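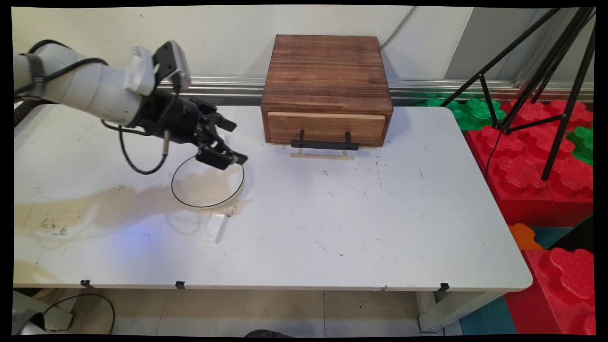

The year-of-manufacture plate bill came out of the transportation committee this morning and goes to the full House next. It would let owners of older cars run an original plate from the car's model year in place of the state-issued antique plate. The plate can be refinished, but only in the colors the state used that year. For a lot of us that means a dull beige background, in the same family as the stain showing under the clear round dish on that white table. Bright cream won't pass, and neither will white.

The vote was 9 to 2. Both no votes said they were fine with the idea and wanted more work on the records section. I'll get to that part.

What the law says now: you can hang an old plate on your car at a show, parked. Drive it home that way and you can be ticketed for improper display. Most people carry the antique plate in the trunk and swap it in the lot.

What the bill changes: you bring the old plate to the county office, they check the number against active registrations, and if it's clear they tie that number to your car. The old plate goes on the bumper. The antique registration rules otherwise stay as they are, including the mileage limit.

The number check is where it gets slow. Timow County still has its old plate books on paper. Povley moved theirs to a computer system, but only the newer ones. A duplicate number is a real problem for police and for toll billing, so I don't blame anyone for asking how that will work.

Rep. Tiedemann's amendment gives the county office 12 business days to approve or turn down a number. The first draft had no deadline at all. If they miss it you can ask for a written reason, but you don't get automatic approval. I would have liked something stronger there.

Sohail Qureshi testified for the Grandik Motor Club. He stuck to the refinishing rules and asked that a plate not be refused over small dents or filled bolt holes if the number reads clearly. The committee took that language nearly word for word.

Trucks are in. The first draft said "passenger automobile," which would have left out every old pickup in the state. It now says "motor vehicle," and the plate has to match the vehicle type. You can't put a car plate on a truck.

Motorcycles are not in. I asked and was told the old motorcycle plates are too small for the current reflectivity rule and nobody had drafted an exception. Sadia Khattak has been collecting names of riders who want one. If that's you, get in touch with her through the club.

Reproduction plates are not allowed. It has to be a plate the state issued. If you bought a stamped copy at a swap meet, it stays a garage decoration under this bill.

Two things I've been asked more than once. Yes, you need a pair if the state issued pairs that year. No, you don't have to give up your antique plate, but it has to be in the vehicle when you drive.

If it passes both chambers, counties can start taking applications in September. Don't send your plate out for refinishing yet. The approved color list hasn't been published and I have seen shops guess wrong.

If you plan to write your representative, keep it short. Say what you own, what year it is, and that you support the bill as amended. Mention the records deadline if you care about it. I'll post the floor vote when it's scheduled.

Posted 2024-04-03
By the Grandik Motor Club legislative desk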